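Three hundred goes at a block

I have a degree, a mortgage and a decent pension, and I have spent most of December putting small pieces of wood back where they were.

The job at Grestotton is easy to explain at parties, which is a pity, as I then have to. We want an arm to learn to handle blocks. It learns from examples. Somebody has to make the examples, and the somebody is me, with Yae Fukuda taking over after lunch when my wrists go. The target is 300 good ones for the set we call Kokura. "Good" is Yae's word and she is strict with it. If I dither over a block for ten seconds, wondering which side to come at it from, the arm will learn to dither too. I have seen it do a very fair impression of me.

You'd think one cube is much like another. Come and spend a morning with them. You start to know them by their stains, and you have favourites. Mine is the one with the growth rings on top. We keep changing which blocks are out and which way they're turned, so the thing doesn't simply learn one spot on the table by heart, as I did with my times tables.

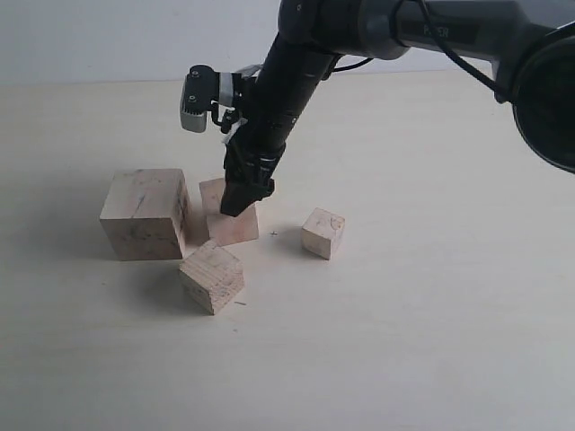
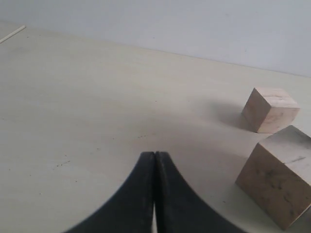

Fingers down on a block in the first; in the second, the wrist camera's view, with the gripper closed and two cubes off to the right.

The wrist view is the one I've come to dread. From across the table I look fairly competent. From the wrist you get every wobble, and Masanobu Higuchi likes to play the recordings back at double speed while eating his sandwiches. He threw out a whole batch last week on the grounds that I'd been "approaching everything like a nervous heron".

He was right, annoyingly. I redid them with the radio off and they were better.

My mother asked whether this was the sort of thing that would put people out of work. I told her that so far it had put three people into it. She used to pack biscuits on a line in 1960 and reckons she could have done our whole set before the tea break. I've asked her if she's free in January.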